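Fadside Basket Set — README

Release 2, December 25, 2020

Contents

Overview
Recording setup
Task definition
File layout
Annotation
Splits
Known problems
Terms of use
Changes

Overview

The Fadside Basket Set is a collection of teleoperated episodes in which a robot arm moves small retail goods between a shopping basket and store fixtures. It is meant for training and testing policies that take wrist camera images and joint readings as input and give arm and gripper commands as output. The set holds 3000 episodes. Each episode has one task, one operator and one start state.

Release 1 covered picking from the basket only. Release 2 adds placing and returns.

Recording setup

Episodes were recorded at two mock store sites, Potwood and Bavcombe. The sites use different fixtures and different lighting, and the goods were rotated between them. Potwood has ceiling panels and no windows. Bavcombe has daylight from one side, so exposure drifts over a long session. The field "site" in the episode header tells them apart.

The arm was driven by an operator using the Tiêu hand controller. Commands were logged as sent, before smoothing. The smoothed values are stored too, under a separate key, and most users will want those. Camera images and joint readings carry their own timestamps and are not resampled. The loader script can align them to the image clock if asked.

The wrist camera was fixed for the length of an episode but was taken off and put back between sessions. Calibration is therefore stored per session. Do not average it over the set. 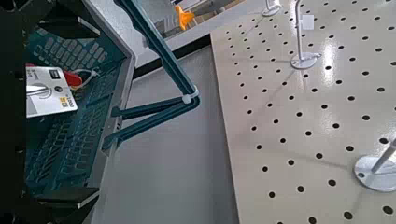

Task definition

Three task families are included.

pick_basket: take a named item out of the basket and hold it clear of the rim until the operator ends the episode.

place_fixture: put a held item on or against a display fixture. Depending on the item, this means hanging it, leaning it or setting it on a base. The target is given in the header as a short text phrase.

return_item: take an item from a fixture and lower it into the basket. Dropping from above the rim counts as a failure even if the item lands inside.

Operators were told to work at a steady pace and to retry a missed grasp at most once. Retries are kept in the data — they are marked, and can be filtered with the flag --no-retry. Failed episodes are kept as well. There are 555 of them, and they are stored with the rest and not in a folder of their own.

File layout

Each episode is a folder with these files:

header.json — task family, text phrase, site, session, outcome
wrist/ — color images, numbered from zero
joints.csv — joint positions and gripper opening
commands.csv — raw and smoothed operator commands
events.csv — contact, grasp, release, retry

Session folders hold calib.json and a free text file, notes.txt. The notes are unedited. Some are empty.

Annotation

Outcome labels were set by the operator at the end of each episode and checked later by a second person against the images. Where the two disagreed, the second label was kept and the first moved to "outcome_operator".

Grasp and release events come from gripper current with a fixed threshold. Thin cards and cables often fall under it, so their grasp events may be late or missing. Use the gripper opening for these items.

Splits

The test split has 400 episodes, drawn by session so that no session appears in both train and test. Item types do overlap. A list of held-out items for a harder split is in splits/items_heldout.txt; it has not been checked as closely as the main one.

Known problems

Glossy fixture surfaces produce bright bands that shift with the wrist. Depth estimated from these images is poor there.

Basket handles are not tracked. A handle may cross the view or block the approach, and its position is not in the header.

Small print on price stickers and tags is usually not readable at the recorded image size. The set is not suited to text reading.

Sessions from October have a clock offset between images and joint readings. The loader corrects it by default. Anyone reading the files directly must apply the value in calib.json.

Terms of use

Research use only. Derived models may be shared if the release number is stated. Raw episodes may not be passed on; point others to the request form instead.

Changes

Release 2: added place_fixture and return_item, second outcome label, per-session calibration. Renamed "store" to "site".
Release 1: first version, pick_basket only.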